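Crypto platform says its licence application is "in progress" – is that worth anything?

I've got 3,000 dollars sitting on an exchange called Skanby and I'm trying to decide whether to pull it out. Their website used to say they were licensed. Now the same page says they have "an application in progress with the relevant authorities". No mention of which authorities. When I wrote to support I got a reply telling me my funds were safe and that the change in wording was "a clarification". 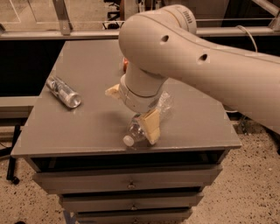 Shoaib Shaikh would want to know what it was clarifying, as a licence is something you either hold or you don't.

Fair point, and he made it in the comments before I'd finished typing this up, so I've gone back and checked. I had a saved copy of the old page. It said "licensed and supervised", full stop. Nothing about where. I took it to mean here, which was probably what I was meant to think.

A mate at work says plenty of these outfits get knocked back the first time and reapply, and that it's only paperwork. Maybe. But if it's only paperwork, why did they fail it? What I'd like to know is whether a pending application gives me any protection as a customer, and whether there's a way to check they even lodged one. I'm in Queensland if that matters.

Posted Jun 28, 2019

Paula Ciobanu

Short version: treat "application in progress" as meaning no licence. Anyone can send in a form. Until it's approved, you should assume you have no more protection than you'd have with a company that never applied at all.

There are a few different things that get blurred together on these sites, and I don't think the blurring is an accident. Being on a company register only tells you that a company exists. Being registered for anti-money-laundering purposes means it has signed up to check who its customers are and report certain things. That is there to catch criminals. It doesn't mean anyone has looked at whether your coins are where the exchange says they are. A licence to provide financial services is something else again, and whether a crypto business even needs one can depend on what it's selling you. So when a site says "registered", my first thought is registered as what, and with whom.

As for checking, look up the legal name of the company, which is often different from the name on the app. It should be in the terms and conditions, usually near the end. Search that name on the public registers yourself. Don't follow the link on their site. I had a go with one called Tarar last year and their "verify our licence" button went to a page on their own website with a nice certificate on it. The number on the certificate belonged to no company I could find.

Pending applications generally don't show up on those registers, so you may not be able to confirm that one was lodged. You can ask Skanby in writing for three things: the name of the regulator, the type of licence and the date they applied. If they won't tell you, I'd draw my own conclusions.

Whether to take the money out is up to you. I would at least try a small withdrawal to your bank account and see how long it takes and what they ask for. If they suddenly want a "release fee" or a "tax deposit" first, stop there, don't pay it, and report it.

One more thing. Save that old page somewhere other than your laptop. Screenshots with the address showing are better than nothing, and keep the support email too.

Gukovier

I've been with Skanby for 2 years and never had a problem. Withdrawals go through fine. The regulators are slow and don't understand the technology, everyone knows that, so you can't blame a company for having to apply twice. People panic over wording. If you're worried just move to Grirkum, they have an office overseas and lower fees.

Comments on this answer

Paula Ciobanu: An office overseas isn't a licence either. And regulators may well be slow, but that doesn't explain why the page said "licensed" beforehand.

Gukovier: It was probably a mistake by whoever wrote the website.

Shoaib Shaikh: A handy sort of mistake. Do you get anything for sending people to Grirkum, by the way? Your profile has a referral code in it.

Gukovier: Everyone has a referral code.

Update from the original poster

Thanks Paula. The name in the terms is a different company, with an address in a country I've never been to. I asked for the regulator, the licence type and the date. The reply said this was "commercially sensitive" and that they expect good news by September. I've put through a small withdrawal as suggested and it's showing as pending, so I'll post again when it lands or doesn't.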